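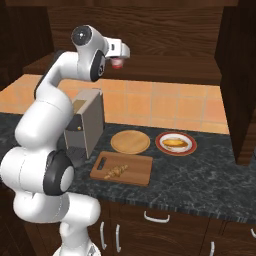

*Fig. 1. Simulated kitchen, start of an episode. Arm at the counter, gripper open to commands, nothing held.*

# Unit 6: Collecting demonstrations by hand and by remote control

Course notes, Menaka Jayawardena. Lab sections are run by Urmila Kanaujia.

Read this before your first lab slot. You will need the terms in section 1 for the worksheet.

## 1. Two ways to show a task

**Kinesthetic teaching.** You hold the arm and move it through the task while the joint encoders record. The motors only cancel gravity. You feel the limits of the joints directly, so the paths tend to be ones the arm can repeat. The drawback is that your hands and body get into the camera views, and a policy trained on those views may learn to look for you.

**Teleoperation.** You stay away from the arm and drive it with a controller, a headset, or a smaller leader arm. The camera views stay clean. You lose the sense of touch, and most beginners press too hard on the counter for the first several tries.

In simulation only the second way is open to us, as there is no arm to hold. We use Dondholm, the department's simulator, with the Isico handheld controller. The real arm comes in Unit 8.

## 2. The kitchen task

The counter in Fig. 1 has a coffee machine at the back, a round wooden board, a plate with a red rim and a piece of bread on it, and a cutting board with a handle slot. The small tan item on the cutting board is the target object for Lab 6A. Move it to the round board and let go of it there.

The instruction string stored with each episode is:

> move the item from the cutting board to the round board

Do not change the wording. We compare across groups, and last March we had to throw out a whole set with mixed instructions.

Points to plan for:

- The gripper starts high, over the back of the counter and close to the coffee machine. Move forward and clear of the machine before you go down.
- The target lies at an angle. Turn the wrist to match it before you close the fingers.
- The round board has a slightly raised rim. Come in from above.
- Leave the plate and the bread alone. If you bump either one, mark the episode as failed.

## 3. What gets recorded

Each time step stores the joint positions, the gripper command, the camera images, and the controller pose. Actions are saved as changes in gripper pose, in the base frame of the arm. The simulator logs at 18 steps per second. Episodes stop by themselves at 2000 steps, and an episode that reaches the limit counts as failed.

Press the side button to start and again to stop. Stop only after the fingers have opened and the gripper has moved up. Students often stop at the moment of release, and a policy trained on that data tends to hover over the board with the fingers half open.

## 4. Quality of demonstrations

The shared set from earlier terms, Imbridge, has 861 episodes. We kept 235 of them for the baseline. The rest were dropped for long pauses, repeated grasps, or contact with other objects.

Pauses are the most common fault. If you stop in mid-air to think, the data holds many steps with almost no motion, and the policy learns to stand still in that place. Practice the full path with recording off until you can do it in one go.

Failed grasps are a different matter. One clean recovery (open, lift, line up, try again) is useful and should be kept. Tag it `recovery`.

## 5. Worksheet, hand in before Lab 6B

1. Plot gripper height against time for one of your good episodes. Mark the grasp and the release.
2. Find the longest pause in your set. Give its length in steps and in seconds.
3. Describe how your path would differ if you had guided a real arm by hand. Half a page is enough.

Reading: Weerasinghe lab notes, chapters 3 and 4. Chapter 5 is optional and covers leader arms.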